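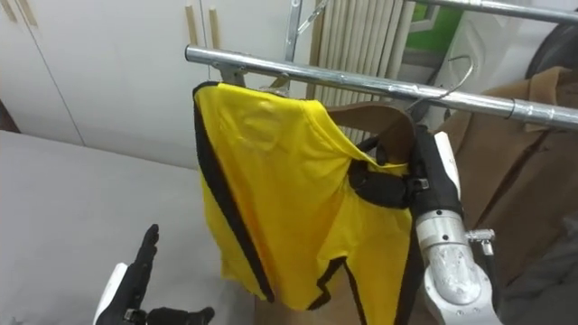 Beatriz Brandão wrote in to ask whether a knit top with contrast trim may go straight onto a hanger after drying, or whether it has to be folded. Either is acceptable. Hang it if the neckline holds its shape on the hanger. Fold it if the fabric is heavy enough to drop at the hem.

Which hanger should I use?

One with a broad, curved shoulder. Narrow wire hangers leave points in the sleeve seam. The Bendlow range in our catalog is 630 grams per set and fits standard rails.

Can I leave clothes on the bed before hanging them?

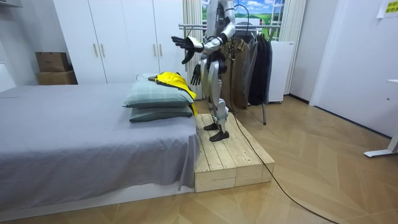 Clothing set down between the dryer and the closet should lie flat. Creases form at the fold lines within minutes in a warm room. A yellow top draped over stacked green pillows, with part of it hanging down the side, will take the curve of the pillow and needs smoothing before it goes up. Use the middle of the mattress instead.

How do I pick a garment up without stretching it?

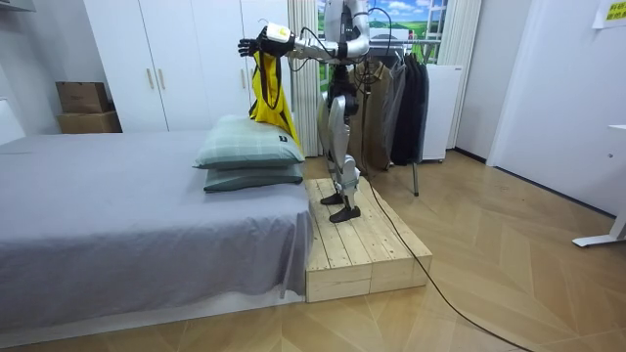
Lift from both shoulder seams. A single grip puts the full weight of the cloth on one point, and trim stretches at a different rate from the main fabric. With a bright yellow piece hanging down past the pillows like this one, slide a second hand under the lower half before moving it. Wet garments need full support underneath.

What is the correct order for putting a top on a hanger?

Lay the top face up and smooth the body.

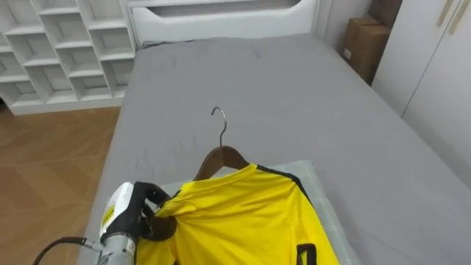

Insert the hanger through the hem, hook first, and bring the hook out at the neck — never force it down through the collar. Seat one shoulder, then the other. Check that both seams sit on the hanger before lifting.

Do I need to fasten anything?

Zippers, yes, to the top. Buttons, the first and third. See care sheet 131 for straps.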